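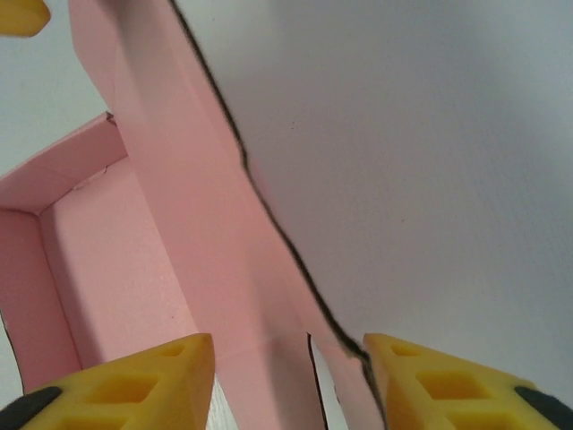 I have been folding bakery boxes at my kitchen table for going on six years now, first for cookies and lately for the little cream cakes my mother taught me, and I still fight with the things every single week. My latest bundle is the pale pink kind from Takus, the matte ones that come flat, and I do love the color – it makes even a plain pound cake look like a present. But look at the edge running down the side of that long flap. It's dark and bumpy, almost as if somebody had torn it, and once you've noticed it you can't stop noticing it. The crease lines low on the flap are faint too, and when I bend one it wants to fold a hair above the line. I fold 90 of these before a church sale, so a small annoyance gets big in a hurry. Is this just what I get for buying the budget bundle, or am I doing something wrong?

Forum Recipes Packaging Market Stalls Log in

Packaging > Boxes and Bags > Pink boxes, rough edges and stubborn flaps

We use cookies to keep you signed in and remember your settings. Accept / Manage

plumcake_porch
Welcome to the pink box club! I've gone through more of these than I'd like to add up, and my feeling is that the edge is a cutting problem and the fold is a you-and-me problem, if you'll forgive me for putting it that way. A tired cutting blade chews the board a little, and you can't fix that at home unless you want to stand there with an emery board, which I did once for a wedding order and never again. The crease is another story. Before you put anything together, lay the flat sheet on the table and run the back of a butter knife along every line with a ruler beside it. Slow and light, two passes. Then fold each flap all the way over, press it with your palm, and let it spring back. Do the whole stack that way while you listen to the radio and the building part goes so much easier.

rye_and_shine
I'm going to disagree with my friend above, at least about the knife. I tried it on a batch from Takus and went right through the top layer of paper on a good many of them. Your thumb is plenty. Fold over the edge of the counter, like you'd break a cracker, and the board finds its own line. As for the rough edge, I'd write and complain. I sent a note to Jonitau over something similar and they replaced the whole bundle, 43 boxes, without any fuss. People put up with too much.

plumcake_porch
Well, if you went through the paper you were pressing too hard, or it was the wrong side of the knife! I did say light. But I'll give you the counter trick, it's a good one for the long flaps. On the short ones I can't get my hands in the right place. And I think complaining about a budget bundle is a bit much when the boxes hold up fine and the cakes get home in one piece.

sugarfoot_lane
May I put in a word for a steamy kitchen? Or against it, I should say. I used to fold while the kettle was going and the oven was on, and the board got soft and the flaps would bend in the middle, nowhere near the crease. Now I keep the stack in the hall closet and bring in 12 at a time. My sister-in-law thinks I'm being fussy, but she buys her cakes at the supermarket, so I don't take it too much to heart. 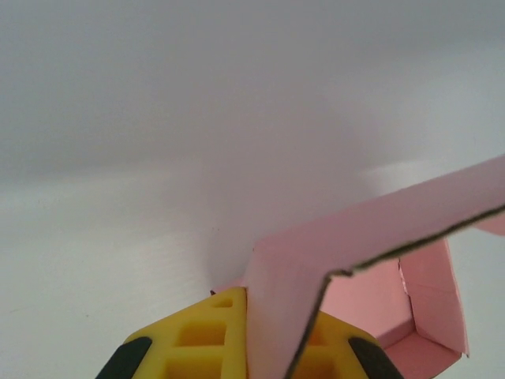
Should the flaps be creased before the sides go up? I'd do it before, while the sheet is still flat, so you have the whole table to press against.

I learned that one the slow way. For the longest time I put the walls up first and then tried to bend the lid with nothing behind it, and I'd end up with a curve where a corner ought to be. When a lid has gone that way you can save it by opening the box out again and folding the flap backward once, gently, before you bring it forward. It won't look brand new but it'll close.

rye_and_shine
Folding it backward weakens the board, though. Do that twice and the lid tears right off at the hinge. I'd put a curvy one aside for the family's leftovers and reach for another. They aren't that expensive.

sugarfoot_lane
They are when you're paying shipping out to where I live! I've rescued plenty of them and I've only had the hinge go on maybe two, both of them Dilano boxes, which are thinner to start with. Lovely shade of pink, mind you.

ghita_fan_bakes
Coming in from the market stall side. I switched to the Ghiță white boxes in March and the edges are clean as can be, but the customers missed the pink and told me so. One lady said her tart didn't taste the same. So now I keep both, white for bread and savory things and pink for anything with icing, and I've made peace with the rough bits. A strip of ribbon or a sticker over the worst side does wonders. Also, if it's the inside edge that bothers you, cut your parchment a little big and let it come up over the side.

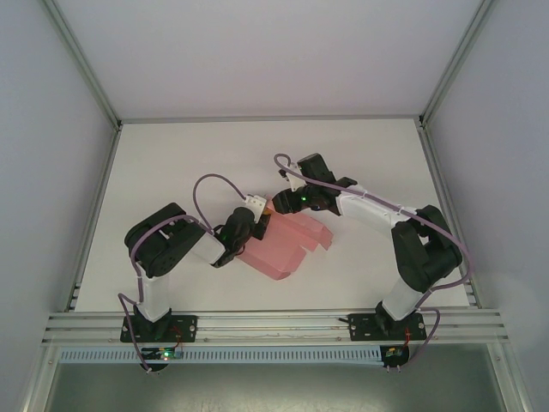 And with the parchment up like that, you don't need to be so careful about the fit at the corners either, because the paper takes up the slack and the cake doesn't slide. I use the plain brown roll, unbleached, and I cut a whole pile of sheets the night before along with the stickers, so that on the morning itself I'm only folding and filling. For 17 boxes I don't even sit down. For more than that I pull up a stool and put a towel under my elbows.

plumcake_porch
Oh, the parchment collar, yes! I do that for anything with caramel. I still say try the butter knife on one box before you make up your mind, and if you hate it you can tell me so.

rye_and_shine
She'll hate it.

Thank you all, I've had such a nice time reading this with my coffee. I tried the counter edge on the long flaps and the knife on the short ones, so I suppose I've managed to agree with everybody. The knife was fine with a light hand, though I did scuff the first one. I've moved the stack away from the stove as well. I'm leaving the rough edge alone for now and I'll put a sticker on it for the sale, the round gold ones if I can find where I put them. Does anyone have a good way of storing the boxes once they're built? Mine take over the whole dining room.

sugarfoot_lane
Lids open, one inside the other on a slant, in a big clean laundry hamper. You'll lose the hamper for a few days but you'll get your dining room back.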